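Part 3: Trying Out the Grippers

Last updated 9/29/24

If you came straight here without doing Part 2, go back and do Part 2. I mean it! The arms need to be homed and the emergency stop needs to be tested before you bolt anything onto a wrist. I skipped it once on the old Comach bench and spent the rest of the afternoon looking for a screw under a radiator.

OK. This part covers mounting a gripper, telling the controller which one you've mounted, and running it through the cable test, which is the test I trust most when I'm comparing two grippers. I wrote it for the two-arm bench with the Fekerden controller, but most of it works if you've only got one arm. Where it doesn't, I say so.

What you'll need

The gripper you want to try, plus its bracket and bolts
The hex key set (the long ones, the short ones won't reach past the bracket)
The gripper cable that matches your wrist connector
Two cardboard boxes with fold-back lids
Power cables, the ordinary kind with a plug on the end
A cloth for the table and something to clip it down with
The log sheet from the back of this guide

Mounting the gripper

1. Park both arms. On the Fekerden screen go to Motion, then Park, and wait for both status lights to turn white. If one of them stays blue, the arm thinks it's still holding something. Open the fingers from the Tools page and try again.

2. Turn off tool power. This is the small switch, the one marked TOOL, and it's separate from arm power. Leave arm power on so the wrist holds its position while you work.

3. Line up the bracket with the pin on the wrist and start all the bolts by hand. Get every one of them in a few turns before you tighten any of them. Then go across in a star pattern, a little at a time, like a car wheel.

4. Plug in the gripper cable and give it some slack. I leave enough of a loop that the wrist can turn all the way each direction without pulling. Turn it by hand on the screen (Jog, slow speed) and watch the cable the whole time you're doing it.

Caution: never plug or unplug the gripper cable with tool power on. Yeison Ríos and I lost a perfectly good Trasik that way in January and the repair took forever.

5. Turn tool power back on and listen. You should hear one short whir as the fingers find their limits. If you hear it again and again, the gripper can't find its closed position, and nine times out of ten there's something stuck between the fingers or the bolts are squeezing the housing. Back them off a bit and retry.

Telling the controller what you've got

6. Open Tools, then Library. Pick your gripper by name. If it isn't in there, choose New and copy the numbers off the maker's sheet. You need the weight, the finger length and the opening width, and please put the weight in grams. Someone here (fine, it was me) typed kilograms and the arm sagged like it was carrying an anvil.

7. Set the grip force to 3. The scale runs higher, but 3 is where I start every gripper so the results can be compared. You can go up later.

8. Hit Save, then Load. Saving doesn't load it! I've complained about this screen to anyone who'll listen, and Gilberto Echeverri put a sticky note on the monitor about it, so now we only forget half as often.

Note: if you're swapping between two grippers on the same arm, give each one its own library entry. Don't edit one entry back and forth. You'll lose track of which numbers belong to which, and the arm will happily drive the fingers into the tabletop.

The cable test

I used to test with foam blocks. Blocks are easy on a gripper, and every gripper I ever tried looked great with blocks. Then Teófilo Marulanda suggested power cables and it changed my mind about half the stuff on our shelf. Cables slide and loop around each other, they hide their own plugs, and when you grab one you very often get its neighbor too. A gripper that copes with that will cope with most of what you throw at it.

The job is simple to say: move cables from the right box to the left box, one at a time, no lids knocked over. You drive the first few picks by hand, then you hand over to the saved routine and fill in the log.

Set the table up with the source box on the right, turned so its lid folds away from the arms, and the target box to the left of it, lid the same way. The right arm does the picking. Keep the left arm's gripper open and out to the side, over the bare part of the table, where it can come in if you want to try the two-handed version later. With a Rolland two-finger on the right arm I bring the fingers in over the side of the pile and settle them on the cables before I close. Coming down fast in the middle just packs the tangle tighter.

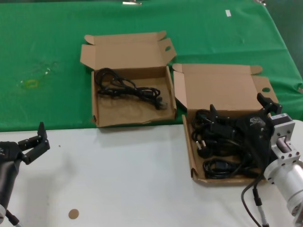
Running it

9. Start recording on the controller (Log, then Start). Type the name of the gripper in the first box. Please type the same name every time, because the log treats "Trasik" and "trasik new" as strangers.

10. Jog the right gripper over the source box and lower it at slow speed until the fingertips touch cable. Stop there. Don't press down to get a better bite; if the force bar on the screen goes past halfway, come up and try another spot.

11. Close the fingers and lift straight up, slowly. Watch for a second cable hanging on. A little shake from the wrist is allowed, one per pick.

12. Carry it over to the target box and lower it below the top of the side flaps before you open. Letting go from high up counts as a drop on the log sheet.

13. Repeat until you've done 8 picks. Mark each one as clean, double, slip or drop. If the gripper snags a box flap and drags the box, that's a slip, and you should push the box back where it was before you go on.

14. Stop the log. Put the cables back in the right box and give them a stir so the next gripper gets a proper mess too.

Caution: keep your hands out of both boxes while the arms have power, even when they look parked. To untangle something, hit Pause, wait for the beep, and then reach in. Rigoberto Ticona has the controller set up to beep loudly on purpose, so leave the volume alone.

Reading the results

I call it a pass at 7 clean picks out of 8. Below that, look at what kind of misses you got before you blame the gripper.

Mostly doubles: the fingers are opening too wide before each pick. Set a narrower opening in the library entry and run it again.

Mostly slips: look at the fingertip pads. If they're shiny, wipe them down and let them dry. If they're still slipping after that, bump the force up one step. I wouldn't go past 5 with power cables, it leaves dents in the jacket.

Mostly drops: it's nearly always the person driving. Sorry! Slow down over the target box.

Fingers closing on nothing: check the finger length in the library. If that number is short, the controller believes it has reached the cable when it's still up in the air.

One more thing on force. The number on the Fekerden screen is a step on its own scale and you can't compare it with the force printed on a maker's sheet. Jae-hoon Seo wants to make a chart that matches them up, and when he does I'll add it to this part.

Before you swap to the next gripper

15. Cycle the fingers open and closed from the Tools page, with nothing in them, and listen for any new noise. Write it down even if it seems like nothing.

16. Check the bracket bolts. They do creep loose on a fresh mount. I retighten after the first run and then leave them be until the counter on the screen hits 1000 cycles.

17. Park both arms, turn off tool power, and go back to step 3.

Part 4 covers the two-handed version, where the left arm holds the loose end of the cable while the right one pulls.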